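Buying hand-held grippers: your questions, my answers

I look after the kit budget for our little data outfit, and I get the same questions by email so often that I've put them all on one page. Everything here is about the hand-held grippers people use at home to record everyday jobs for training robots. If you're after advice on full arms, I've only bought two in my life and I regret one of them, so ask somebody else!

How many grippers should I buy to start with?

Fewer than you think. I started with a big spreadsheet and a bigger order, and half of it sat in a cupboard until June. If you've got four people recording, buy for four people and add one spare. Each person needs a pair if they're doing two-handed work, and a single one if they're only picking and placing. Most of our first jobs were picking and placing, and I'd bought pairs for everyone. Oops.

What does one cost?

We paid £400 for each Irkton, which is the one I'd point a beginner at. That was with the pads fitted but without the charger, the strap or the carry case, and I do wish the order page had made that clearer. The Bronex was dearer and nicer to hold. I liked it a lot. I couldn't justify it for people who'd be using it for an hour after tea, so we've got one, and we fight over it.

Ask for the price with everything in the box. Then ask again about postage.

So what did your whole first order come to?

Two Irktons, so that's twice £400, and a £2 delivery charge which I'm still mildly cross about. £802 on the invoice. The extras came later, in dribs and drabs, and I'll get to those.

Do I need to budget for spare pads?

Yes! Please do. Pads are the bit that touches everything, and they wear, pick up grease and get lost down the back of things. We get ours from Drilline at £56 a box, and I now put a box on every order whether we're short or not. Ribbed ones have lasted better for us than smooth ones, though I've only got my own log to go on and my log has gaps in it.

Buy pads that fit the jaws you've got. I know how that sounds. I once ordered a whole box in the wrong width because the two part codes were one letter apart — the supplier took them back, bless them, but I paid the return.

Should I rent first?

If you can find somebody who'll rent to you, go for it. Rizzi let us have a pair for a month before we bought anything, and that month taught me more than all the brochures. We found out that one of our recorders has small hands and couldn't close the trigger comfortably, and that another wanted a wrist strap. Neither of those would have crossed my mind while I was filling in an order form at eleven at night.

Do check who pays if it's dropped. It was us.

What about phones, cables and so on?

Make a separate line for them and be generous. Cables are what run out first in our house. You want longer ones than you'd guess, plus a decent multi-socket charger, plus some way of telling one person's from another's (I use coloured tape and it works until the tape comes off). Memory and storage belong on this line too. My first budget had a lovely round number for storage and we'd filled it before the second invoice arrived.

Do I have to pay for a studio?

Not for this sort of work, no. The whole point of buying hand-held kit is that it goes to where the jobs are, so we record in people's own homes, with their own furniture and their own clutter. I keep the studio line at nothing and put the money into paying people properly for their time. If your funder insists on a room, ask what they'd like recorded in it that couldn't be recorded in a kitchen.

What do I need to buy for the jobs themselves?

Very little. Ours are mostly sorting and packing, and a cardboard box and a pile of snacks will keep somebody going for a good while. I do put a small sum by for groceries, and I'd rather have lots of different wrappers than lots of the same one. Crinkly, shiny, see-through, long thin ones, fat ones with zigzag ends — they all behave differently in the jaws, and variety is cheap when it comes from the corner shop.
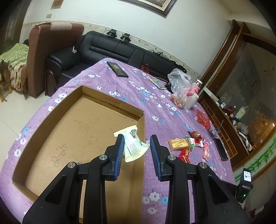 Abelardo Insaurralde wrote in to say that I'm far too relaxed about the grocery line. He keeps receipts for every recording, splits them by job, and reckons small purchases were the one part of his budget that went over, month after month, until he gave each household a fixed allowance and stopped topping it up. He also thinks I should buy the spare gripper before the second pair, and that people who skip the spare lose more in missed recordings than they save.

I agree with him about the spare. On the receipts, I've started keeping them in an envelope, and that's as far as I've got.

Is it worth paying for a service contract?

I didn't, and so far I'm glad. The grippers are simple enough that I can tighten a pivot at the table with a small screwdriver. If you've got a lot of them out in different homes and no one handy on your side, your sums might come out differently. Get the supplier to say in writing how long a repair takes, and what you're meant to use in the meantime.

How far ahead should I order?

A month before your first recording, and longer if it's coming from abroad. Leave yourself a few days to charge everything, try each gripper and send back the dud. We've had one dud. It was the trigger spring, and Irkton swapped it without a fuss.

Can I see your spreadsheet?

You can, if you promise not to laugh at the tab called "misc". Drop me a line through the contact page and I'll send you a copy with our names taken out. Prices in it are what we paid at the time, so get your own quotes before you show it to anyone with a chequebook.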